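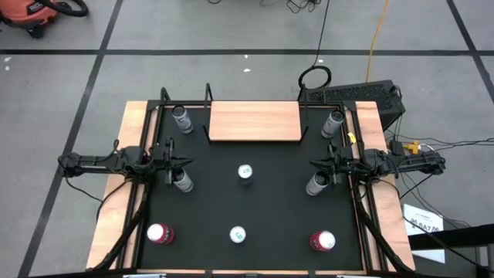 Chapter 4
Stocking a Small Shelf

A shelf of drinks is one of the simplest displays in a store, and one of the first that a new employee is asked to fill. The work is easy to learn. It is also easy to do badly, and a badly filled shelf costs money in ways that don't show up until the end of the month.

In this chapter you will learn how to group cans by kind, how to set a front row, and how to place a can without knocking over the ones beside it. You will also practice reading a shelf plan. The plans in this book come from Talgate, a chain of corner stores, and most of them cover a single board.

Before you start, learn these terms.

Facing: one can in the front row, with its label toward the shopper. A drink with two cans side by side at the front has two facings.

Depth: the number of cans standing one behind another.

Block: a group of the same drink, kept together with no other drink in between.

Gap: an open spot where a can belongs on the plan.

A block can be any shape the board allows. Two cans wide and two deep makes a square block, which is steady and easy to check from the front. One can wide and two deep suits a drink that sells more slowly. 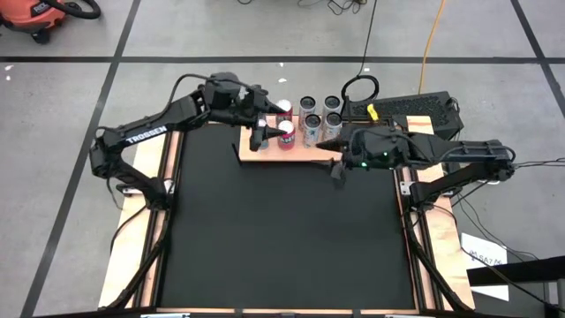
When you build a block, fill the back row first. Reaching over a full front row is how most cans get tipped. Set each can down flat – don't slide it in from the side – and let go only when the whole base is on the board. Turn the label forward after the can is down.

Davoud Azimi trained new staff at the Rovidon warehouse store and kept a log of every can dropped during training. In October the log had 40 entries. Most were for cans let go too early, with part of the base still off the board. His trainees then spent one shift working only on the release, and this book follows the same order: release first, speed later.

Color helps you check your work. Stand back from the shelf and look for a can that breaks up a block of another color. Then step in and read the labels, because two drinks from one maker may look nearly alike from a distance.
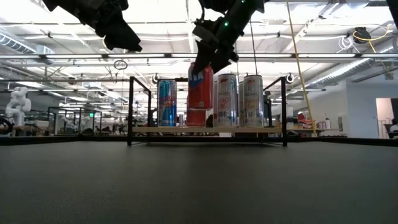 Figure 4.1 A red can held above the shelf, with blue and silver-white cans on the board.

4.1 Reading the Plan

A shelf plan is drawn from the front, as the shopper sees it. Each box stands for one facing. The number inside the box is the depth. If a box says 2, place one can at the back and one in front of it. An empty box is left open until the next delivery.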